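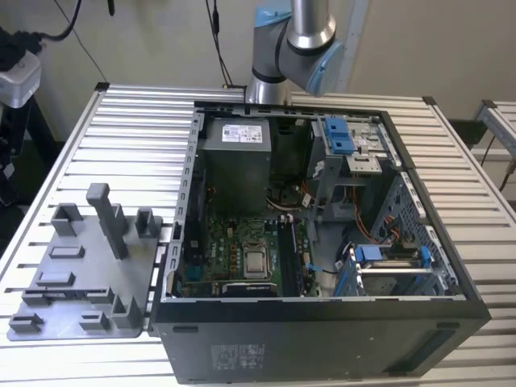

Workshop automation group: minutes of the June meeting

Held in the upstairs room at Trolten, Sunday, 3 pm. Chair: Cameron Hapeta. Apologies were received from the Prakier stores team.

1. Minutes of the last meeting

Agreed as a true record. The action on bench lighting is carried over again.

2. Can a machine do the refurbishing bench yet?

The chair reminded members of the question put by MacDonald: whether an arm could take over memory swaps on returned desktop computers, and if so when. MacDonald send us 300 towers in a usual batch. Most need the memory checked or changed, and the job is dull enough that people make mistakes by the afternoon.

Members went through the steps one by one. Taking off a side panel was thought to be too varied for now, as every maker does it in its own way. Laying the tower on its side, panel off and inside facing up, takes a person very little time and should stay a hand job. Memory modules were felt to be the best place to begin. Processor and cooler work was ruled out for this year on grounds of cost if a socket is damaged.

It was noted that cables are still the main worry. A stiff part in a known place is one thing, but a loose bundle never lies the same way twice. Two members thought the cables should be tied back by hand first. One disagreed and said that if a person has to do that, they may as well change the memory while they are there. No vote was taken.

Agreed: memory only, one model of tower, until further notice.

3. Fixture plate

The grey printed plate was discussed at length. Its pockets and slots give parts a set place to go, so that the arm does not have to search for them.

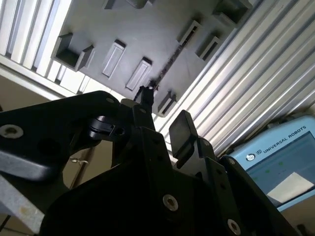 4. Speed and cost

The chair reported that a trained person on our bench changes a pair of modules in 40 seconds. The group did not think the arm needs to match this. It can run through lunch and into the evening, and a slower steady pace would do.

What matters more is how often someone has to step in. Orkamus quoted for support on the basis of one call-out per 1,000 cycles, and members asked what counts as a call-out. If a module sits crooked and a person presses it down, is that counted? The quote does not say.

A question was asked about jobs. The chair said that no hours will be cut as a result of this work, and that bench staff would move to testing and packing. It was asked that this be put in writing.
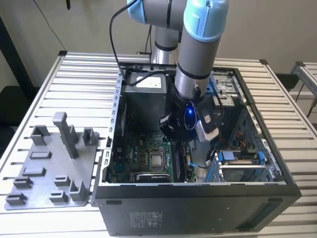
5. Household chores

Raised under this item by members who had been to the Prakier open day. They saw talks on folding towels, loading dishwashers and clearing tables. The feeling was that the home is a good deal harder than the shop floor. On a bench we can fix the height, the light and where the tower goes. In a kitchen the mugs are wherever the last person left them.

The group will not take on any household work but will keep the item on the agenda.

6. Close work at the memory slots

Members talked about how little room there is for fingers around the slots, whether human or machine. The retention clips were named as the fiddly part, being small and easily snapped. It was suggested that spare boards be kept for practice.

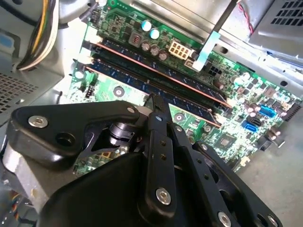 Item 6: gripper over the motherboard, with two memory modules in their slots.

7. Actions

Cameron Hapeta to ask Orkamus what they count as a call-out.
Cameron Hapeta to put the statement on hours in writing to bench staff.
Trolten to set aside scrap boards for practice on clips.
MacDonald to confirm which model of tower will come in the next batch.

8. Any other business

The kettle in the upstairs room needs replacing. Next meeting at the same time and place.

The meeting closed at 4.40 pm.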